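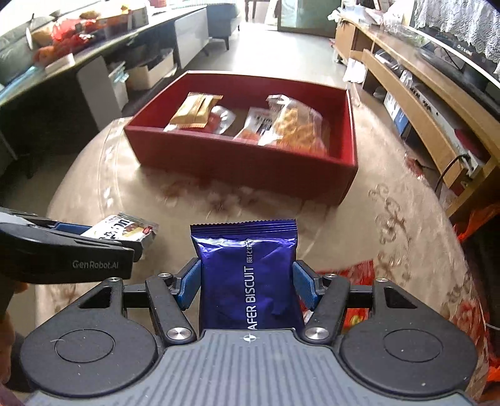 Smaller packs, same price

Plellell has moved its wafer biscuits to a new pack, and the press note calls it "right-sized for modern snacking." I got out the kitchen scale. The old pack at our Arnstead store held 400 grams. The new one holds 300, and the shelf tag hasn't moved a cent.

Ultine tried the same thing with crackers last May and said shoppers had asked for it. I have yet to meet one of them. Yeom, to be fair, did put its price down when it cut 50 grams from its rice snacks, though it took nearly a year to get there.

Stores will tell you the unit price is on the tag, so no one is being fooled. Go and look at one. The print is tiny, and half the time one brand is priced by the ounce and the next by the piece — good luck doing that with a toddler in the cart.

If you have old wrappers in a drawer, send us the weight and what you paid. We'll print the worst ones next issue.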